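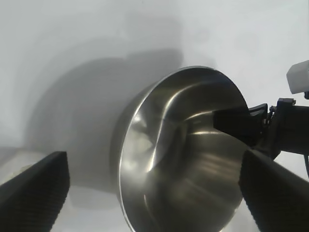 The big steel pot, tilted.

So I finally finished Lestier last night, and I have been walking around all day with the final boss music stuck in my head. If you haven't heard of it, it's a small deck-building game from a studio called Grendetti, and it came out in January to pretty much no noise at all. I only found it because Kátia Lopes kept posting her runs in our group chat (hi Kátia, yes, I'm writing about it, you can stop asking).

The setup is simple enough. You're a courier crossing a flooded country, and every stop on the map is a fight, a trade or one of those little text events where you pick an option and hope. Your cards are the stuff in your bag. A rope lets you skip an enemy's turn, a lantern shows what's coming next, and a loaf of bread heals you but goes stale if you hold it too long. I love the bread! I've lost entire runs over the bread.

What got me hooked is the weight system. Every card weighs something, and if your bag gets too heavy you draw fewer cards each turn. In most of these games I grab everything shiny and end up with a giant messy deck that does nothing. Lestier punishes that right away. My first winning run had 12 cards in it, and 3 of those were ropes. I felt like a genius for a whole evening, and then I tried the same thing the next day and died on the second island to a heron.

The herons, by the way, are awful. They steal a card from your hand and you only get it back if you kill them within two turns. The first time one took my lantern I didn't even understand what had happened, the animation is so quick. I'd like a little message there, or a sound, or something. There are a few spots like that where the game assumes you read the tooltip, and the tooltips are in a font made for ants.

Okay, the towns. There are seven of them and you won't see them all in one run, which I like. Prado is my favorite - it's a market town built on old rooftops, and the music switches to this slow accordion thing when you get there. You can sell cards in Prado for more than they're worth anywhere else, so I started planning my whole route around it. Brernoment is the one I dread. It's where the game makes you give up a card for good before you can pass the gate, and somehow I always show up with a bag full of things I need. Kátia says you should carry one junk card from the start just for the gate. I tried it and it works, but then you're hauling a wet boot halfway across the country and it weighs as much as a sword.

The story is thin. You get letters to deliver and you can choose to open them, and if you do, some people will know and some won't. I opened every one of them on my first few tries because I'm nosy. Later on I left them sealed and got a completely different last chapter, with a boss I hadn't met before, and that was the one that kept me up until way past my bedtime. I won't spoil who it is. I will say that you want bread.

Stuff I didn't love: the save system only keeps one run at a time, so if you want to try a daily challenge you have to give up whatever you were doing. That stung, I lost a really good rope deck that way. It also crashed on me twice during the boat sections, though it put me back at the start of the fight both times so I can't complain too much. And the controller support is fine in battles and kind of a mess in the menus. I ended up with the controller in my lap and one hand on the mouse like some kind of octopus.

I played it on my old laptop, plugged in on the couch, and it ran great apart from the fan getting loud on the last map. If you've got something even older than mine there's a setting to turn off the rain, though the game looks a lot plainer without it.

There's supposed to be a second courier coming in an update, one who starts with a dog in place of the lantern. I don't know what the dog does yet. Kátia thinks it scares off herons and I really, really hope she's right. I've got a sealed-letters run going right now, currently parked outside Brernoment with no junk card and a very fresh loaf, so I'll let you know how that goes.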